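The Long Way Down: How Zavala Rebuilt Its Mining Game Around a Single Elevator

When Morkis came out of early access, players could reach the bottom of its world in one afternoon. They dug straight down, ignored most of the side tunnels, and hit bedrock with a bag full of ore they had no use for. The studio behind it, Zavala, watched this happen for months before deciding that the map was the problem.

The second game, Fendton, is set in the same kind of place, a company town built on top of a very deep hole. This time there is an elevator. It stops at 80 levels, and each level has to be wired, drained and propped up before the car will go any lower. Digging straight down is still possible, but the rock gets hard enough to break a basic pick in a few swings, and anything you find has to be carried back up by hand.

It sounds like a punishment, and in the first test builds it was. Testers spent most of their time walking. The elevator moved at a speed somebody had worked out from old mine records, so a trip from the surface to the lowest level took longer than most people were willing to sit through. The team kept the slow speed for the first ride to each new depth and let return trips go faster. That one change did more for the game than the new lighting, which took most of a year.

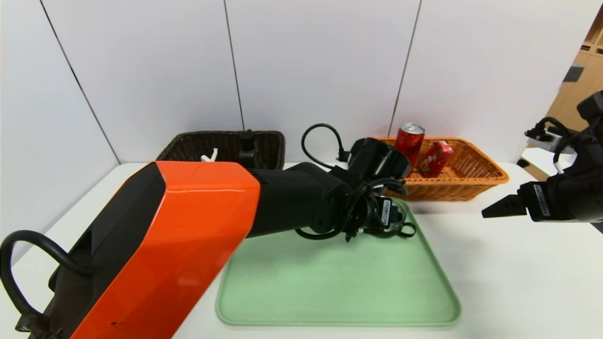

The town above ground matters more than it did in Morkis. Ore goes into a shared yard, and the town decides what to do with it based on what is running short. If you bring up nothing but copper, the price drops and the hardware store stops taking it. If the school needs a boiler, iron will pay well until the boiler is built. There are 137 possible town projects, and a normal playthrough will finish fewer than half of them.

Fendton runs on Stedis, the engine Zavala wrote for its first release and has been patching ever since. Stedis was made for small flat maps, and it shows. Loading a new level still causes a short hitch on older consoles, and the co-op mode is limited to two players. The studio looked at moving to a commercial engine and decided against it when it saw how much of the water system would have to be written again.

Water is the best thing in the game. It finds its way through cracks, fills the low tunnels first, and can be pumped from one level into another if you don't mind making trouble for yourself later. I lost a save at level 41 this way — the pumps were fine, but I had sent everything into a gallery right above the generator.

The current build has 874 hand-placed rooms, with random tunnels filling the space between them. Some of the rooms are good. A few repeat the same flooded chapel layout with the furniture moved, and by the third one I had stopped looking for the hidden door.

Fendton is due on PC in March, with console versions to follow. Saves from the demo will carry over, except for the elevator upgrades, which start again from zero.

Contact us | Copyright, all rights reserved | Back to top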